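Teaching the Planner to Wait

The delay was 22 milliseconds, and it took Mateja Babić most of September to find it.

Babić writes planning software at Niren, a small firm in Dunumholm that sells control code for robot arms. Her team's planner takes a list of objects from the perception module and works out a path for the gripper. On paper it was fast. On the table it kept choosing paths around things that had already been moved.

The cause was a timestamp. Perception stamped each object list when it finished processing, and the planner treated that as the moment the camera image was taken. With a single block on the table the error hardly showed. With bowls, fruit and a bottle close together, it did.

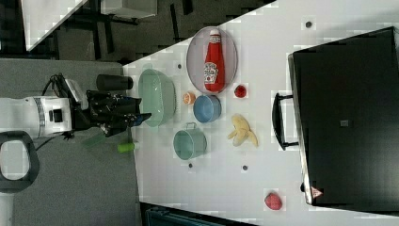

The arm at a table set with kitchen items, including a ketchup bottle lying in a tray.

The fix was 2 lines of code. The planner now reads the capture time, and if the list is too old it waits for a new one.

Testing took longer. Babić ran 500 planning requests from recorded data, old version against new. The old planner worked from a stale list in 176 of them. She expected fewer.

"I had been tuning the collision margins for weeks," she says. "They were fine the whole time."

Niren has put the change into its Fandham release, along with a log viewer that shows both times side by side. Babić is now working on lists in which one object hides part of another. The planner still gives those too much room.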